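Halden Cell Check, Battery Holder Station
March 2025, filled in by Tetteh Ofori, second reader Diệp Lò

1. Base bolts and block. OK. I put a wrench on every one of them and none moved, so thank you to whoever did them last time (I think it was Bảo).

2. Joint covers and arm cabling. OK, with a small note. Joint four sounds a little dry when it comes down slowly. Caradog had a listen too and would like it looked at before we reach 652 hours.

3. Gripper fingers. OK. Wiped both pads and ran 2 test closes at the low force setting.
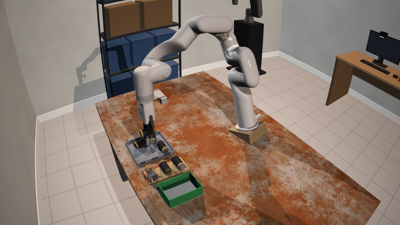
Render: Samuele Rinaldi, Halden cell model

4. Pick tray. Please keep it where the model has it, toward the left of the table with the holder board right in front and the green bin in front of that, all more or less in a line. I found the real one nudged over by some 110 mm, and I've put it back.

5. Holder board and red wires. Needs attention. One wire was riding up near a slot, so I pressed it flat, but I'd feel a lot better with a proper clip on it!

6. Green bin. Empty it before each run, please, even if there's only one cell in there.

7. Emergency stop. OK from both sides. Logged under entry 252.

Still open: the clip in item 5 and the joint in item 4's neighbor, item 2. Diệp will sign once both are done.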